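チケット 2175：透明な品物と壁際の品物が「ビン空」扱いになる
状態：対応中(再オープン)
製品：Erneo ピッキング制御
起票：Stamari 作業改善係
担当：Jallura サポート Enikő Szilágyi
優先度：中(起票側の希望は高)

1. 起票内容

灰色のビンから雑多な小物を一つずつつかみ、隣のビンへ移す作業です。品物が残っているのに「ビン空」と判定されて止まります。残るのは決まって透明なものか、ビンと似た色のものです。人がのぞけば一目でわかります。

導入時の説明は「家庭の片付けにも使える水準」でした。台所の引き出しにはガラスも濃い色の樹脂も普通に入っています。その説明のままなら、うちの作業台で止まるのはおかしいと思います。設定の問題なのか、まだできない作業なのか、どちらなのかをはっきりさせてください。できないなら手作業の人員を戻します。

2. サポート回答(Szilágyi)

ご報告ありがとうございます。ログを確認しました。7月分の把持試行は883回、そのうち隣のビンへの移動まで完了したものが684回です。失敗の大半は把持そのものではなく、候補点が出ないことによる打ち切りでした。次をお試しください。
・照明を拡散光に変更
・深度の欠損補完を「強」に変更
・「ビン空」判定のしきい値を一段下げる

3. 起票側の返信

三つとも実施しました。照明は天井灯を消して脇から当てる形も試しています。

欠損補完を「強」にしたところ、透明品の候補は出るようになりました。ただし出る位置がずれます。指が品物の横に下りて床を押し、力の上限で停止することが増えました。止まり方が変わっただけで、戻しに行く手間は同じです。しきい値のほうは、本当に空のビンを延々と探し続けるようになったので元に戻しました。

それから684という数字について。あれには、つかんだ品物を一度落とし、拾い直して移したものが含まれていませんか。うちの記録では、落下後の再試行も最後に移れば完了に数えられています。割れ物なら落とした時点で終わりです。片付けの話をするなら、そこは分けて数えてもらわないと比較になりません。

4. サポート回答(Szilágyi)

ご指摘のとおり、落下後の再試行で完了したものは完了に含まれています。現行の集計では分離できません。集計項目の追加を開発へ依頼しました。

位置ずれについては、手先の校正のずれも疑われます。校正用プレートで再校正のうえ、同じ品物で100回の連続試行をお願いできますか。品物の入れ替えはせず、置き方だけ変えてください。

5. 起票側の返信

再校正しました。残差は仕様内で、前回の値とほぼ変わりません。校正が原因とは考えにくいです。

100回の結果は次のとおりです。
・角ばった明るい色の品物：問題なし。失敗の記録なし
・C字形の白い部品：おおむね可。開いた側に指が入ると持ち上げの途中で回る
・細長い皿状の白い品物：寝ていれば可。壁に沿って立つと指の入る隙間が見つからず、候補が出ない
・濃い灰色の丸い品物：中央なら可。隅に寄ると壁の一部として扱われる
・透明な品物：ほぼ不可

つかみやすいものから順に片付くので、最初の数分は実によく動いて見えます。見学の人はたいていそこで感心して帰ります。難しいものが残ってからが本番で、うちが困っているのは毎回そこです。

Rowbotham の現場でも同じ構成を使っていると聞きましたが、扱うのは同一部品だけだそうです。それなら動くでしょう。雑多な品物を扱う現場の参考にはなりません。

6. サポート回答(Szilágyi)

詳細な切り分けをありがとうございます。再現性があるため、不具合として扱います。現時点での見解は以下です。

透明品：現行の深度方式では安定した検出を保証できません。設定では解消しません。
壁際の品物：指の開き幅と壁との干渉判定が保守的なため、候補が棄却されています。干渉余裕を小さくする試験版があります。
同系色：学習データの追加で改善の余地がありますが、時期はお約束できません。

ご質問の「設定の問題か、まだできない作業か」については、壁際は前者、透明品は後者とお考えください。ビン底の擦れが誤検出に影響している可能性もありますので、作業中の様子がわかる写真を一枚お送りください。

7. 起票側の返信(2026年8月3日)

試験版を入れる前の状態で撮りました。グリッパーはオレンジの角ばった品物のところへ下りています。見てほしいのは残りのほうです。手前右に透明なもの、左の壁沿いに白い皿状のもの、手前左の隅に濃い灰色の丸いものがあります。灰色のは写真でも壁に紛れて見にくいので、機械だけを責める気はありません。床の擦れは中央が白っぽく、右下寄りは黒ずんでいます。奥の壁にも擦れと細い筋があります。

透明品が「できない作業」だという回答は、導入時の資料に書いてほしかったです。人員は一名戻しました。試験版は壁際の確認だけに使います。

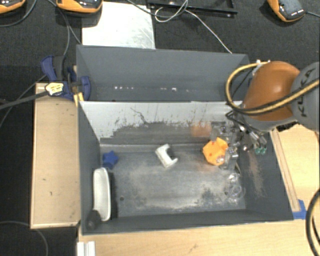
8. 次の対応

・Jallura：試験版と差分の説明を送付。干渉余裕の既定値も明記する
・Jallura：落下後の再試行を完了から分けた集計の可否を回答
・Stamari：試験版で壁沿いに立てた品物のみ再試行。透明品は手作業に固定
・本チケットは透明品の件を別チケットに分けるまで閉じない(起票側の要望)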